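Tretau Hall Repairs and Reopening: Progress Report to the Skodard Community Fund

Posted in September by the Tretau Hall project office

Work on the main room is close to done and the back rooms are under way. We expect to use the rest of the grant as set out in the application, with one change to the heating budget that is explained further down.

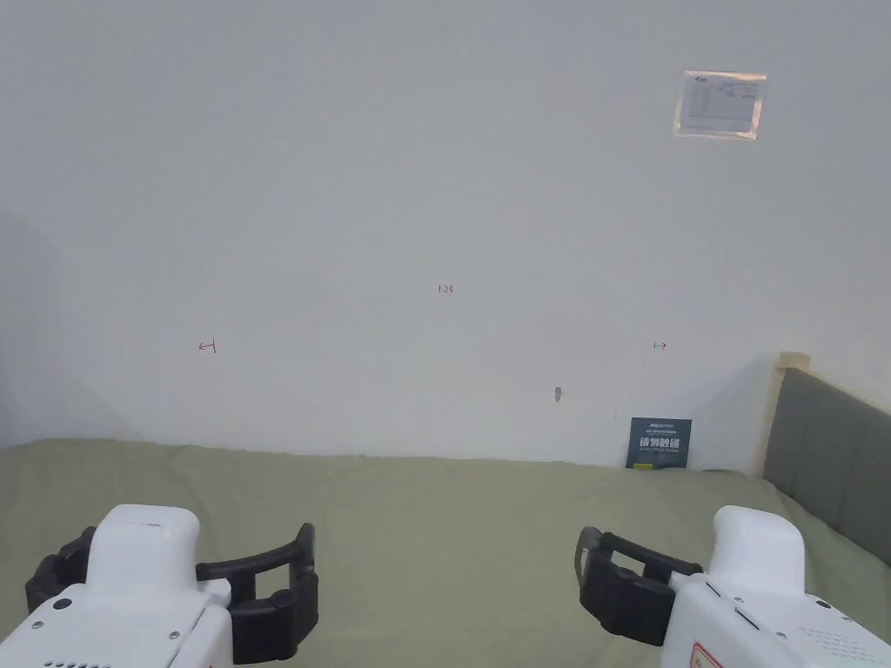
The roof was the largest single item and it is complete. Drendari Roofing replaced the sheeting over the main room and the kitchen, and fitted new gutters on the street side. The old gutters emptied against the footings, and that was the source of most of the damp noted in the first inspection. The new downpipes run to the stormwater drain. We had heavy rain the week after the job was signed off and found no leaks.

Inside, the ceiling has been patched and the walls of the main room painted. The floor was sanded and sealed in two stages so the playgroup could keep using one end. This added a few days but saved us hiring another space. The stage curtains have gone to be cleaned and we do not have a return date yet.

The kitchen is behind. The benchtops came in the wrong length and had to be reordered from Sleiman Joinery, who have agreed to carry the cost. Until they arrive the sink can't be connected, and groups are bringing their own urns and washing up at home.

Bookings

Even with parts of the building closed, 19 groups used the hall during the reporting period. Total attendance was 522, counted from the sign-in book. Of those visits, 213 were to the Sunday lunch program, which moved to the supper room while the floor was being done. The lunches have stayed there at the request of the regulars, who find it warmer and easier to hear in.

We had aimed for a few evening classes by now. Two have started, in basic sewing and bike repair. The third, a beginners' choir, is waiting on the piano. It was stored in a shed over winter and needs more than a tuning – we are getting a second quote before deciding whether to repair it.

Budget

Spending is within the approved total. The change we mentioned is to heating. The application allowed for three wall heaters, but the electrician advised that the switchboard would only carry two without an upgrade. We have bought two and moved the balance to ceiling insulation. Your program officer approved this by email and a copy is attached to the financial statement.

Hire fees have stayed at the old rate. We plan to review them once the kitchen is open, and will consult the regular groups first.

Next period

The benchtops and sink come first, then the accessible toilet. The ramp at the side door has been priced and council has the drawings. We would also like to replace the stacking chairs. We need 100 and have quotes from two suppliers, both higher than the amount set aside. If the price can't be brought down we will buy half now and keep the best of the old ones – they are ugly but sound.

The next report will include the final roofing invoice and the results of the user survey.

Recent updates
Tretau Hall: roof work begins
Sunday lunch moves to the supper room
Call for evening class tutors
How to book the main room

This site uses cookies to remember your settings. By continuing to browse you agree to their use.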